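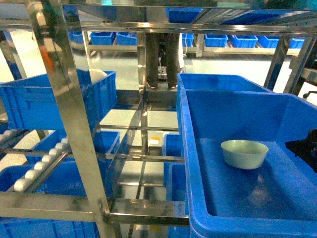
*Small green bowl, big blue bin.*

## Week 3: glazes, and why they craze

OK, so last week I ran out of time and skipped crazing completely. Sorry! Let's fix that.

A glaze is glass stuck to clay. Both shrink as the kiln cools, and if the glaze wants to shrink more than the body does, it gets stretched and cracks into that fine web you've all seen on old teacups. If it shrinks a lot less, you get **shivering** – little slivers popping off the rim – and that one scares me more (nobody wants glass in their soup).

Things to try when a glaze crazes:

- add silica, a little at a time
- swap some of the sodium for boron or magnesium
- thin the coat before you blame the recipe

Qiuyue Peng asked if slower cooling helps. It can hide crazing for a while, but the mismatch is still there, and I've had bowls start pinging on the shelf weeks later.

For the reading, do the Medrano chapter, pages 229 to 241. Skip the long table unless you love tables.

**For next time:** bring two test tiles with the same glaze, one thick and one thin, and write the recipe on the back in underglaze pencil. Suqin Deng has the key to cupboard 68 if you need more tiles. We start at 9:30, and I'd like to get through pinholes before the break.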